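Filed under: Workshop gear > Arm and gripper care

I've been looking after the Erkoline arm in our Dristville shop since March, and the fingertip kit from Oltmanns is the bit I'd buy again tomorrow! You get 2 pairs of pointed tips and the 4 screws that hold them (keep the old screws too – I've dropped plenty). Swapping a pair takes me less than a coffee. I wipe the tips down each morning, check the cable still has slack at the wrist, then run a slow pick on a small bowl before I let it go at full speed. Hélène Boychuk likes to re-zero after every swap, and I've come around to her way. I change tips every 1000 picks.

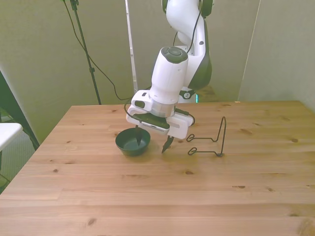
Do I need to take the gripper off to change the tips?
Leave it on – the screws come out from the front with the power off.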